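# Terno wall-plate set: rules for contributors

Terno is a simulated set of a gripper working near household wall plates. The plates carry switch and socket modules, and backgrounds change from one episode to the next. Malou Grímsdóttir keeps the rules. Ask her before changing them.

## Contents

2,000 episodes, rendered in Drarell. 40 are held out for review and must not be used for training.

## Rules

- Log every contact between a finger and the plate, including light ones.
- Do not delete failed episodes. Set `outcome: fail` and leave the rest alone.
- Label a module by its shape. If you can't tell what it is, use `unknown`.
- Small print on modules is not a label source. If it can't be read at full size, leave `text` empty.
- Never mix rendered and real footage in one folder.
- Results on this set say nothing about live wiring. Don't cite them as a safety test.

## Known problems

Episode 31 has two end poses; use the second. Stone backgrounds with heavy veins upset the edge detector, and Siham Morsy is working on a mask for them. The June build still has the old contact threshold.

The view below is from the wrist camera, which is the default for labeling.

Related

- Vídalín drawer set
- Seswood gripper notes
- Drarell render settings 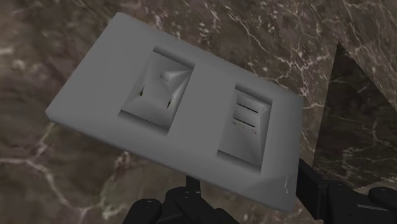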